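Urkitz library extends evening opening
3 May 2025

The Urkitz Public Library will remain open until 9 pm on weekdays, following a trial that began in December. Visits after 6 pm rose to 2,000 during the period.

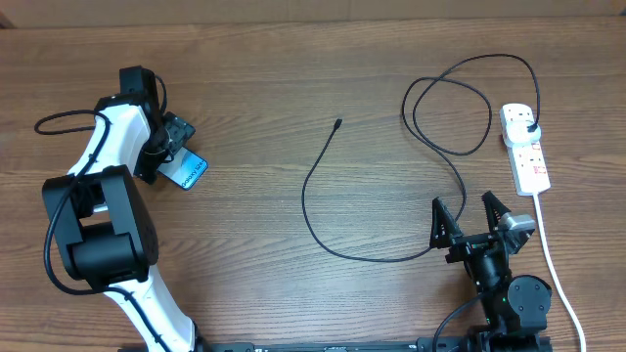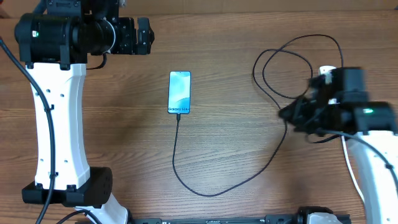

The upper reading room – 90 seats, of which 30 may be reserved – is included in the new hours. The Arruda branch will keep its present timetable. Applications for reserved seats should be made at the main desk 3 days in advance.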